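3.2 Textile handling in the home and the loss of paired items

Earlier work on household textile waste has mostly looked at the point of disposal. Much less has been written on the period just before it, when an item is still owned but is no longer worn. Socks are a useful case, as they are bought and worn in pairs and one lost sock usually takes its partner out of use as well. This section reports on the home diary part of the Ellport study, in which 135 households in Ellport and Purkau kept a written record of every sock washed, dried, sorted, mended or thrown away over 11 weeks.

The diaries gave 3,477 entries. After we removed repeated entries and those with no item type, 3,294 remained for analysis. Each entry was coded for the room in which the item was last handled, the person handling it, and what was done with it next. Coding was carried out in full by the first author and checked by Vira Lytvynenko, who worked from the same sheet without sight of the first set of codes. Where the two differed, the diary page was read again and a code was agreed.

The place of sorting mattered more than we had expected. Households that sorted at the machine or the drying rack tended to match pairs on the same day. Households that carried the wash to a bedroom and sorted it on the bed more often put the task off, and single socks were then moved to a chair, a drawer or the floor when the bed was needed. Dark items were recorded as unmatched more often than light ones. Several diary keepers wrote that they could not tell one black sock from another in evening light - a point also made in the Hordiienko survey of shared flats.

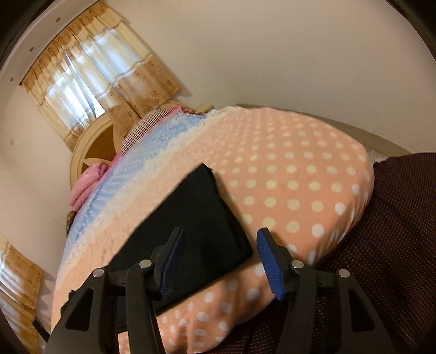

Figure 4. Dark item on a bed.

We use the term 'resting item' for anything clean that has been put down but not put away. Resting items are hard to study through interviews, as people rarely remember them. In the diaries they appear mostly as short notes such as 'left it there' or 'will do later', often followed by a second note on the same item some days afterwards. A resting sock that had not been paired by the second wash was seldom paired at all.

Socks with a printed or dotted grip surface were coded apart from plain ones. They were kept for longer after the loss of a partner, and diary keepers gave two reasons for this: they had cost more, and two odd ones could be worn together indoors without looking wrong. Some households kept a bag of them for visitors. Plain socks in the same position went to the rag box or the bin, with little difference between the two towns. 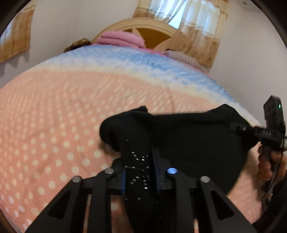
3.3 Storage and the odd-sock drawer

Most households kept unmatched socks in one fixed place, usually a drawer or a bag near the washing machine. We coded these places using the Skeltell storage scheme, with one category added for containers that had no other use. Households with a fixed place held more single socks at the end of the study than those without, but they also recorded more late matches.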